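Search this site
Type and press Enter
Share 30 Comments 3

What the scholarship letter doesn't say
Speaker notes, Clorbridge College transfer evening, Darragh Duggan

Wait for the pizza line to die down. It won't. Start anyway.

Hello, I'm Darragh, I read scholarship applications for the communication and design department. Last cycle we had 130 of them for the Brutel award. I read every one, several on a bus.

Pause for sympathy. Move on if none.

The award is 3000 dollars, paid in two halves. The second half shows up in spring if you're still enrolled and still speaking to your adviser. It won't cover the year. It will cover books, a bus pass and a good part of your mistakes.

First point - the essay. Please stop opening with the dictionary. We own a dictionary. I know what "passion" means and by the ninth essay I've started to resent it.

Tell the Zewditu Yilma story. Nursing to graphic design in her second year, parents thrilled as you'd imagine. Her essay was about redoing the sign-in sheet at a walk-in clinic so that people stopped writing their birthday in the box for their phone number. One page. I still remember the box. She got the award and now does patient leaflets at Brirkico.

Ask the room: who here has fixed something small and boring? Let them answer. Someone will say a group project. Be kind.

Change slides here, drink water. 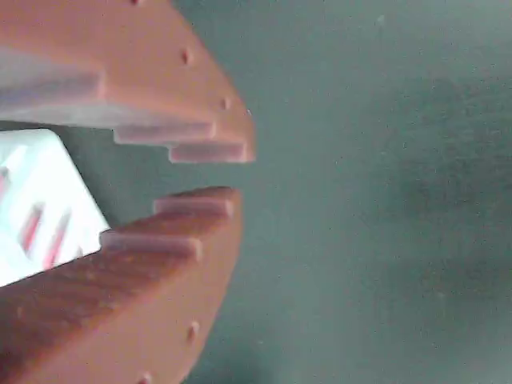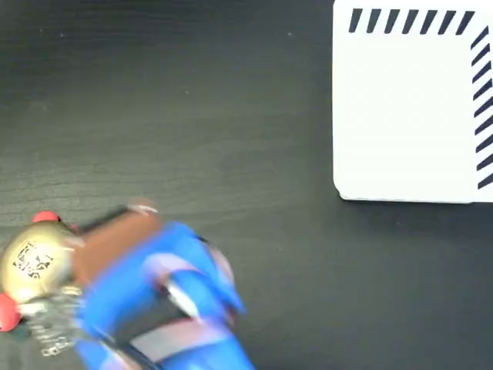 Orange gripper fingers in the first, a white panel with black dashes in the second

Second point - letters of recommendation. Ask in October. If you ask the night before, you'll get the letter you deserve, and it will call you "punctual." Give the professor your draft essay and the name of the award. Guangming Jiang once got a glowing letter for a different scholarship at a different college. He got ours too, but it was close.

Third point - changing your major. You may. The form is one page and the signature takes four weeks. Rami Sabbagh changed twice and graduated on time, mostly by taking summer statistics at eight in the morning, and he'd like you to know about the eight in the morning.

Money questions go to Hanyu Ye, room 1461, second door after the broken water fountain. She knows the Qian emergency fund inside out. I know that it exists.

If running long, skip the bit about fonts. If running short, do not add the bit about fonts.

Questions. The usual ones:
Can I apply twice? Yes, with a new essay. We keep the old ones.
Does GPA matter? Some. Less than you fear if the essay is good.
Can I use my high school essay? Refer back to the bus.

Sign-up sheet is by the door. Pens are on a string, please leave them on the string.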